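The lever and the knob

When Mehwish Bangash bought her house in Grenstead, every internal door had a round brass knob. Her mother moved into the back bedroom the following October. By then she could no longer close her hand around anything that size, and for a few weeks she left every door in the place ajar.

Bangash replaced the knobs with levers over a weekend. The bathroom was the only one that gave her trouble, as the old hole was larger than the new plate and had to be patched.

Door hardware gets very little attention in most renovations. It is usually picked near the end, when the money is running low and the painter is waiting. Zukwood, a small joinery shop on the edge of town, says customers will spend an hour on the colour of a door and a minute on the handle.

The difference matters more with age. A knob needs a grip and a twist of the wrist. A lever needs downward pressure, which can come from a forearm, an elbow or the side of a closed fist. Anyone carrying a laundry hamper or a toddler already knows this.

Height comes into it as well. Zukwood sets its levers 922 millimetres from the finished floor unless told otherwise, and goes up to 1,000 for taller households. Shop staff ask people to stand at a sample door and reach for it with their eyes closed. Most put their hand out lower than they expected to.

Then there is contrast. A brushed nickel handle on a pale grey door looks tidy in a showroom and can be hard to find at night, particularly for someone with cataracts. A strong colour against a dark door is easier to pick out from across a room.

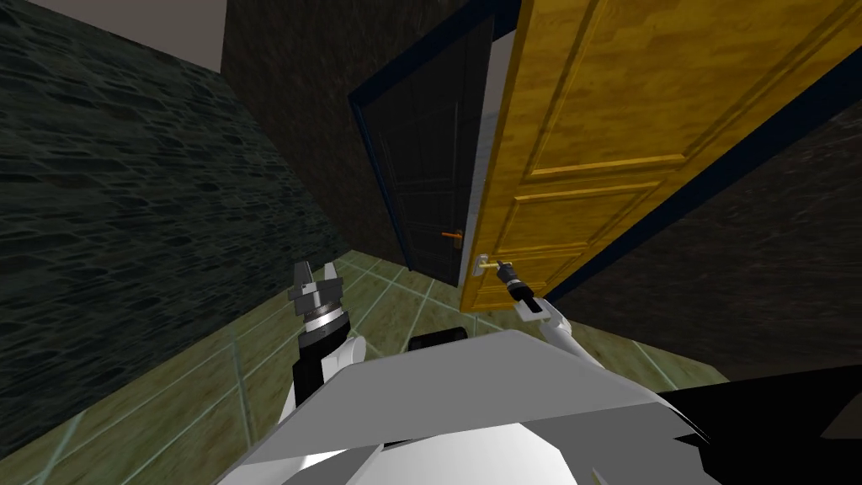 According to Nayara Bastos, colour was the part her family argued over longest. She wanted red levers throughout the apartment and her husband wanted black. They settled on red for the bathroom and the front hall, and she says visitors have stopped asking where the washroom is.

Cost is modest. Zukwood's basic lever set, the Weler, sells for roughly $100 a door fitted, and less if the latch can stay. The heavier Sampaio costs more and has a return at the end, so the tip curves back toward the door and sleeves don't catch on it.

Levers have drawbacks. Dogs learn to open them, and so do children of 2 or 3. Cheap springs sag after a few years and leave the handle drooping. A sagging lever can often be fixed with a new spring cassette, provided the maker still sells one, so it is worth asking before you buy.

Bangash kept the brass knobs. They are in a coffee tin in the basement, with the screws.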